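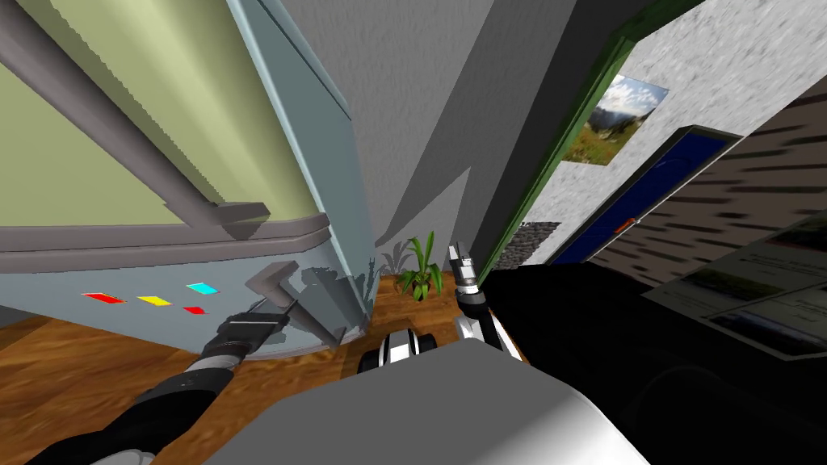 4. Demonstração no dia aberto (posto do simulador)

Para quem fica no posto Prandik durante a visita. Ler antes de abrir as portas, não durante. O resto da montagem (mesa, cabos, projector) está na secção 3.

4.1 Antes de chegarem as visitas

1. Ligar primeiro o computador, depois o ecrã grande. Por esta ordem.
2. Abrir o Prandik, projecto Callatstead, cena "armário". Demora a carregar. Não clicar duas vezes.
3. Confirmar que aparecem os dois braços na vista da cabeça. Se só aparecer um, fechar e abrir outra vez.
4. Porta de rede: 2610. Se o campo vier vazio, escrever à mão.
5. Tempo limite do comando: 2000 ms. Com menos o braço pára a meio e as pessoas pensam que avariou.
6. Gravar a pose inicial com o nome "visita". Sem acentos nem espaços.

Nota: a vista da cabeça fica inclinada nesta cena, as portas e os cantos saem na diagonal. Não mexer na câmara para "endireitar", a pose gravada perde-se.

4.2 Demonstração

1. Carregar a pose "visita".
2. Mostrar o armário à esquerda: puxador comprido em cima, alavanca em L na parte de baixo. Dizer já qual vamos usar (a alavanca).
3. Passar o comando para o braço esquerdo. Confirmar no menu que diz ESQ.
4. Levar a pinça até ficar por baixo da alavanca, dedos virados para ela. Velocidade baixa.
5. Parar. Deixar as pessoas verem. É a melhor altura para perguntas.
6. Fechar a pinça devagar, depois rodar o pulso. Máximo 3 tentativas, depois repor a cena.
7. Repor com a tecla R. Esperar que o relógio volte a zero antes do grupo seguinte.

Cuidado: o braço direito continua activo mesmo sem comando. Se alguém encostar no segundo manípulo, ele mexe-se. Tapar o manípulo ou desligar o cabo.

Cuidado: as colisões do vaso com a planta estão ligadas. Se a pinça direita lhe bater, a cena fica lenta. Repor logo.

4.3 Quando as visitas experimentam

- Uma pessoa de cada vez ao comando, 30 segundos cada.
- Crianças: só com o modo lento ligado (menu Bastos, ultima opção).
- Não deixar sair da cena nem abrir o menu de ficheiros.
- Perguntam sempre pelos rectângulos coloridos no armário. Não são botões, não se carregam. Explicar e seguir.
- Quem quiser ver mais vai ao posto seguinte, o do braço a sério, do outro lado da fita.

4.4 Se correr mal

Ecrã parado: esperar. Se não voltar, fechar o Prandik e repetir 4.1 a partir do passo 2.

Braço a tremer: soltar o comando, repor com R. Se continuar, baixar a velocidade mais um ponto.

Pinça atravessa a alavanca: colisões do armário desligadas. Menu Cena, ligar, repor.

Não aparece ESQ nem DIR: comando sem pilha. Há pilhas na gaveta do posto, devolver as gastas á caixa.

4.5 No fim

1. Repor a cena e fechar sem guardar.
2. Apontar na folha o numero de grupos e o que falhou.
3. Desligar o ecrã, depois o computador.
4. Entregar a folha na recepção da Iststead.

Revisto em Novembro de 2025. Os valores da folha de Março já não servem, deitar fora.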